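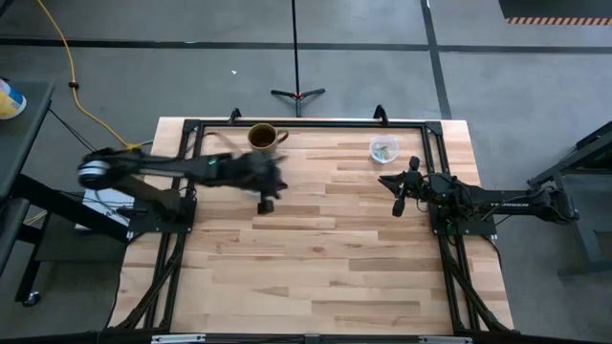

Grutbridge is a connection bonding program for home and small office networks, made by the software firm Rultosano. Bonding is the practice of joining two or more internet connections so that the computers using them see a single, wider one, and it has been around in one form or another since the days of dial-up modems. A butcher-block tabletop gives a fair idea of the principle: the strips run side by side, some pale cream and some closer to tan or light brown, and you can still pick out each one if you look, yet you set your mug down on a single table. Grutbridge treats a cable line, a phone's data plan and perhaps an old DSL line in much the same way, and it doesn't mind if they are badly matched.

Background

The program began as an in-house tool at Rultosano, whose office in Chareonsuk was served by two slow lines from two different providers. Staff had grown used to moving a cable from one router to the other whenever a call froze, and the first version did little more than make that switch for them. Sharing both lines at once came later, after a good deal of trial and error, and with it came the encrypted tunnel that many people now think of as the heart of the product.

How it works

A small program on the user's computer or router splits outgoing traffic into packets and hands each packet to whichever connection looks healthiest at that moment. All of them travel, encrypted, to a relay server, where they are put back in order and sent on to the wider internet. Replies make the same trip in reverse. Websites see the address of the relay, much as they would with an ordinary VPN, and for that reason the two kinds of software are often shelved together in reviews and download sites.

The client measures delay on every line 500 milliseconds apart and keeps a running score for each. A line that falls too far behind is rested for a while and then tried again with a trickle of traffic. Users on metered plans can set a monthly limit for any one connection, and it will then be held back until the others fail.

Relays and hosting

Rultosano runs 172 relays of its own. People who would sooner look after things themselves can install the relay software on a rented server, and the settings file for doing so is short and fairly kind to beginners. A self-hosted relay supports up to 942 clients, though a modest machine will run out of breath well before that.

Limitations

Bonding adds a detour, so a person with one fast and steady line will usually find that Grutbridge makes things a touch slower. Banks and streaming services sometimes turn away visitors arriving from a relay address, and there is a bypass list for such cases. Mixing a very quick line with a satellite link is possible but tends to disappoint, especially for games and voice calls. The relay operator can also see where traffic is headed once it leaves the tunnel, a point on which bonding services and VPNs are alike.

See also

Load balancing
Multihoming
Split tunneling
Virtual private network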